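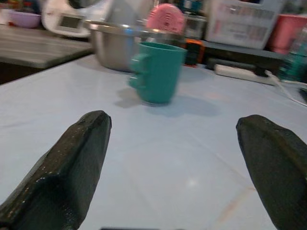

Mudassar Dogar wanted to know, after I mentioned in the last newsletter that I was going, whether a plastic mug could ever be as nice to drink from as a china one, and whether I would please ask somebody at Skendetti that very question and not come home with only a bag of brochures. I did ask, Mudassar, and I'll get to it, though I'm afraid the brochures came home too.

A Day at the Skendetti Open House, Grenham

June
From the editor, Farooqui Table Newsletter

Last updated: June

Let me start with getting there, because Grenham isn't on the way to anything and I'd hate for one of you to miss the turn as I did. You come in past the old grain elevator, go over the railroad tracks, and then the road splits in a way that makes you feel certain you should go left. Go right. I went left and had a very pleasant conversation with a man at a feed store, who drew me a map on the back of a receipt, and even so I was in the Skendetti parking lot by nine thirty with time to eat a banana in the car.

Skendetti makes kitchen and table things: plastic mugs, tumblers, plates with a divider down the middle, steel mixing bowls, measuring scoops, and a whole line of children's dishes that some of you will remember from when your own were small. The building is long and low and painted a sort of oatmeal color. They open it to the public every June, and it's free, and there's lemonade.

The front hall

You sign in at a folding table and get a sticker with your name on it. After that you're let loose in the front hall, where they've put the company's old catalog pieces in glass cases along both walls. There are 973 pieces in the archive, according to the card by the door, and only a portion of them are out at any one time. I could've spent the whole morning there. I found the yellow pitcher my aunt kept for iced tea, the one with the lid you had to turn just so, and a set of nesting cups in the exact orange of a school bus, and a butter dish so heavy it could have served as a doorstop.

I was especially taken with the handles. You wouldn't think there was so much to say about handles! One case has nothing else in it, just mugs turned sideways so you can compare. There are loops, half loops, ears, squared-off ones from a decade when everything was squared off, and then the playful ones for children, with bumps and waves and little ledges for small fingers. The lady minding the hall told me that the bumpy kinds get the most letters. People write in wanting a replacement for a cup that went missing on a camping trip thirty years ago, and they can describe the handle perfectly even if they've forgotten the color.

The talk on plastics

There was a talk at ten in what I took to be the lunchroom, with the chairs turned around to face a screen. I sat in the second row next to a couple from Fetatlow who had driven over with their grandson. The speaker was a soft-voiced woman from the molding side of the business, and she passed things down the rows as she went, so we all got to handle the pellets, which look like something you'd put in a fish tank, and then a finished mug, and then a mug that had gone wrong and had a dimple in its side like a thumbprint.

When she came to questions I put my hand up and asked Mudassar's. She took it quite seriously. She said that the rim is what matters most, and that a lot of cheap cups are trimmed too sharply there, so your lip meets an edge when it was hoping for a curve. She said a thick rounded rim on a plastic mug will beat a chipped china one every day of the week. Then she admitted she drinks her own coffee out of china at home, and the whole room laughed, and she went a little pink. So there's your answer, Mudassar, and you may make of it what you like. My own view is that for cocoa on a porch plastic is just fine, and for tea I'd still want my blue cup.

She also talked about color, which I hadn't expected to enjoy as much as I did. A matte finish is harder to keep even than a shiny one, she said, because the mold itself has to be textured, and any worn patch in the mold will show up on every cup that comes out of it. Teal has been their steady seller for years. They've tried to retire it and each time the stores have asked for it back. The shade has its own number, 611, and I noticed several of the staff simply called it that, as in "hand me a six-eleven," the way you might ask for a friend.

Through to the tryout room

After the talk we were taken down a corridor in small groups. The tryout room is where pieces get set out on a table and used and looked at before anybody decides they belong in the catalog. I'd pictured something like a test kitchen with copper pans on hooks, I suppose from television, and it's much more of a working place than that. The table is the heart of it, a pale one, with the scuffs and little stains that a table gets, and I liked it the better for them. A teal mug had been put out, the knobby-handled one, and a big stainless steel bowl behind it with a good rolled rim, and something round and pink at the bowl that I took for a lid, although I didn't like to lean over and ask.

I do want to say a word about teal beside steel. I've kept my own mixing bowls in a low cupboard all my married life, out of sight, and I came away wondering why. There's something so cheerful in a plain bright cup with all that soft gray next to it. When I got home I moved two bowls to the open shelf over the toaster and put a green mug next to them, and I've been pleased every morning since.

Our group's guide talked to us about the bowl for a good while. A rolled rim, he said, does two jobs, one being to stiffen the bowl so it keeps its round shape and the other being to give your fingers something to hold when your hands are buttery. He told us to run a dishcloth around under the rim whenever we wash one, as that's where the water sits, and I've passed that on to everybody I've met since. He was also firm that a steel bowl should never go into the cupboard damp with another one nested inside it. I've been guilty of that since the day I had a kitchen.

The grandson from Fetatlow wanted to know which way a mug should face when you set a table, and the guide said handle to the right for most people, handle to the left for lefties, and handle toward the person if you're not sure, so they can choose. I thought that was a gracious rule. I've set a good many tables without once thinking of it.

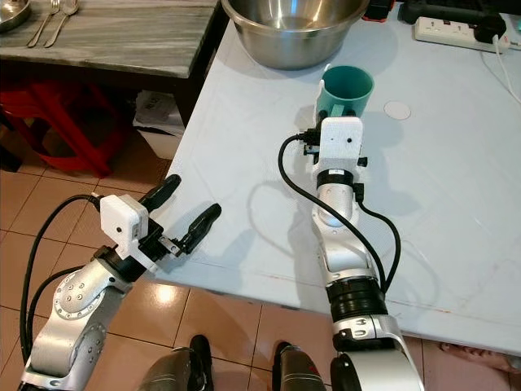

The seconds shop

Now, this is what half of you really want to hear about. The seconds shop is at the back, through the double doors, and on open day everything in it is marked down. You bring your own box. I had not brought my own box, and had to make do with a tote bag and the front of my cardigan.

The mugs are on the left as you go in, sorted by color, and the plates are on long shelves down the middle. Steel is at the far end and goes quickly, so head there first if it's bowls you're after. Most of what's wrong with the seconds is hard to spot. I turned one tumbler over and over looking for its fault until a girl stocking the shelves showed me that the maker's mark on the bottom was upside down. Well, I bought it, of course.

I also came home with a colander, a set of scoops in a color they call oatmeal (I suspect it's left over from painting the building), and a divided plate for my neighbor, who can't bear her peas to touch anything. There was a line at the register, and the two ladies ahead of me were having a lively disagreement over whether you can put a matte mug in the dishwasher. The card on the shelf says top rack only. One of them said she'd had hers on the bottom rack for years and it was perfect, and the other said that explained a lot.

Lunch and the lawn

Lunch is sold from a window on the east side, egg salad or ham, with a cookie. Take the egg salad. The lemonade is served in the current line of tumblers and you're allowed to keep yours, a thing I only learned after I'd handed mine back, and they kindly gave me another.

They'd set up a guessing game on the lawn with a wheelbarrow full of scoops. The right answer was 286 and the prize was a full set of mixing bowls. I said about 400, and I won't tell you what the man from the feed store said (yes, he'd come along too, once he'd closed up), but he was closer than I was and still didn't win.

If you go next year

Doors open at nine thirty and the talk is at ten, and the seats by the window get hot. Wear flat shoes, as the corridor floor is hard on the feet. The tryout room is visited in groups and you do have to wait your turn in the hall, so leave yourself some time with the glass cases. Bring a box for the seconds shop, and something to wrap steel in, or it'll rattle all the way home like mine did. And at the split in the road, go right.

If any of you have an old Skendetti piece with a handle I haven't mentioned, do write and tell me. The lady in the hall gave me her card and said she'd be glad of a photograph.

Contact the editor | Copyright Farooqui Table Newsletter | Back to top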